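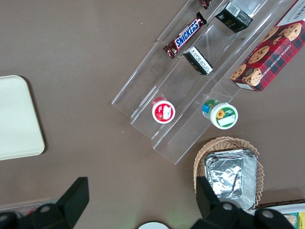 Page last changed: August 13, 2026

Brokine, Riltham: Shelf Task Evaluators (2 positions, fixed term)

Brokine measures how well robot arms handle small-store chores: restocking, facing, sorting returns and clearing counters. Candy bars, small boxes and round lidded containers go onto tiered acrylic stands. Clear shelving is a known difficulty for depth sensing, and nested foil pans are another. Current systems don't yet match a trained clerk, and the Korletey test series is meant to record by how much.

Duties
Lay out products according to the task sheet. Score each attempt as complete, partial or failed. Log drops, crushed packaging and operator stops. The series has 239 task sheets and 1,000 scored attempts.

Requirements
One year of retail stocking or similar work. Accurate written records. Programming is not required.

Terms
Six months, on site, day shift. Training is paid.

Send a resume to Onni Salminen, Test Operations, with the subject line "Korletey evaluator."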